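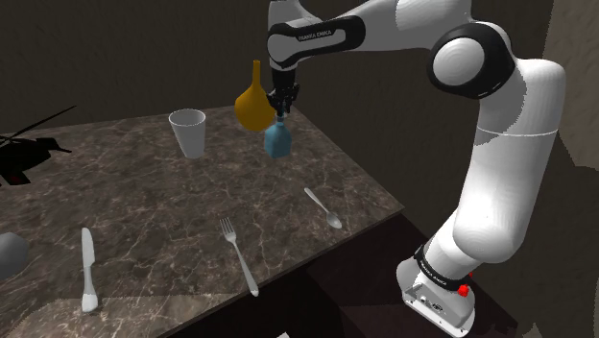 Figure 3. Rendered view of a Franka Emika arm holding a light-blue bottle beside a mustard-yellow vase.

4.2 Remix Releases and Length of Chart Stay

The previous section dealt with the week in which a song first enters the Pliver 200. We now consider how long songs stay on the chart, and whether a second version with a guest singer changes the length of that stay. The question has been raised often in the trade press, where a remix is commonly treated as the event that carries a regional hit to listeners abroad. Chart position alone does not allow this claim to be tested, as most remixes are released when the first version is already rising.

The sample consists of 47 songs by artists based outside the main chart territory. A song was included if its first version had been on sale for at least 30 days before any remix appeared. Songs issued in both versions on the same day were left out, as were live recordings and songs first heard in a film. Where the remix was listed under a separate title, the two entries were joined by hand using the Brondar release register, which gives the writers, the publisher and the date of first sale. In a few cases the register and the chart disagreed on the date. We followed the register.

Chart stay is measured in weeks from first entry to last exit. A song that left the chart and came back within three weeks was treated as having stayed. Won, in an earlier study of the same chart, counted each return as a new entry, and our figures are therefore not directly comparable with those results. Dae-han Won kindly supplied the original coding sheet, and the two methods were found to agree on the order of the longest-staying songs, though they differ on songs in the lower half of the chart. Those songs tend to drop out during the holiday period, when seasonal music takes up many places, and to return in the new year.

Radio play was taken from the station logs held at Warncombe. The logs record the title, the hour and the station, but they do not always say which version of a song was played. For stations that supplied audio, the version was checked by ear. For the rest, plays were assigned to the song as a whole. This limits what can be said about radio, and the results for radio play should be read with more care than those for streaming.

Songs with a remix stayed on the chart longer than songs without one. The gap narrows once the song's position in the week before the remix is taken into account, and for songs already in the upper part of the chart it is small. The clearest difference is found among songs that had entered low and had stopped climbing. For this group, the week of the remix was usually followed by a rise in streams of both versions, with the first version gaining listeners even where the remix was the one being promoted. We take this as a sign that some listeners who met the song through the guest singer went on to look for the earlier recording.

The home market of the guest singer also matters. Remixes with a guest from the chart territory were followed by more radio play than remixes with a guest from the artist's own country. Streaming shows the same pattern in a weaker form. It should be noted that guests from the chart territory were more often signed to the company that handled the song there, so that the effect of the guest cannot be fully separated from the effect of the company's spending. Spending figures were requested from the companies concerned, but were provided for too few songs to be of use.

Short video use was examined as a possible second cause. Clip counts were drawn from the Na archive, which stores daily totals for songs used as background sound. For several songs the clip count began to rise well before the remix was announced – in one case in May, with the remix following late in the summer. Adding clip counts to the model lowers the estimated effect of the remix but does not remove it. The archive does not separate clips by country, and a song may be widely used in its home market without reaching listeners elsewhere.

One further point concerns the credit line. Under the chart's rules, a remix is combined with the first version when the melody is kept, and the guest is named only if the remix accounts for most of the week's streams. The named credit may therefore change from one week to the next. We recorded the credit as printed in each week and did not correct it afterward. Section 4.3 applies the same coding to album tracks.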